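**Vadine abre em julho oficina de pastelaria folhada para pequenos cafés**

A Vadine, empresa de formação em panificação, abre em julho as inscrições para um novo ciclo de oficinas dedicado ao croissant e ao serviço de balcão. O programa tem 28 horas e destina-se a quem trabalha em cafés, cantinas e pequenas pastelarias, com ou sem experiência de forno.

As sessões decorrem no espaço Laris, a partir das 7h30, em grupos reduzidos. A primeira parte é dedicada à massa: pesagem, laminagem, tempos de repouso, corte e enrolamento. A segunda trata do que acontece depois da cozedura – arrefecimento, conservação, separação por tabuleiros e apresentação no prato. Segundo a Vadine, esta segunda parte foi alargada a pedido de antigos formandos, que em muitos casos recebem a massa já pronta e só fazem a finalização e a venda.

Os exercícios de balcão são feitos em mesa, com tabuleiros retangulares de aço inoxidável e pratos redondos de loiça branca, material comum na maioria dos cafés. Cada participante aprende a montar o seu posto, a dispor a peça no prato e a limpar e arrumar tudo no fim.

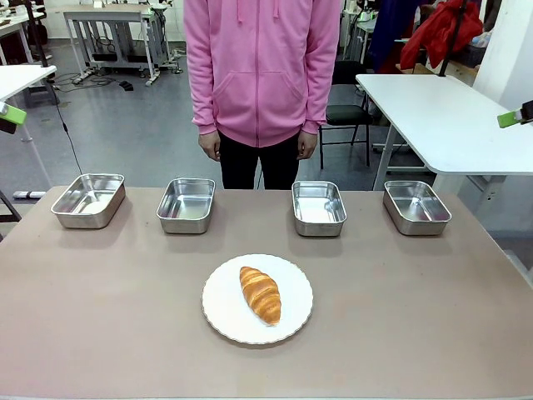 Para Melur Ismail, a arrumação do posto de trabalho pesa tanto como a receita, e um café pequeno perde mais tempo à procura de um tabuleiro limpo do que a servir o cliente. Melur Ismail defende ainda que o croissant deve ser servido inteiro, sem açúcar em pó nem guarnição, para que se vejam as camadas.

O ciclo anterior contou com 304 inscritos, distribuídos por várias turmas. Na nova edição há 65 lugares, atribuídos por ordem de inscrição. A farinha e a manteiga são fornecidas pela Bindo e os utensílios de mesa pela Koech. Os participantes devem levar calçado fechado e avental; o restante material está incluído.

No final, cada formando recebe um caderno com as receitas trabalhadas, uma tabela de tempos de forno e uma ficha de limpeza para afixar na copa. O caderno, coordenado por Celina Krawczyk, tem uma tiragem de 2000 exemplares e será também enviado gratuitamente às escolas profissionais que o solicitem.

As inscrições fazem-se no balcão do espaço Laris, entre as 9h e as 17h – os pedidos de grupo devem indicar o número de pessoas e o horário preferido.

**Contacto para a imprensa:** Celina Krawczyk, Vadine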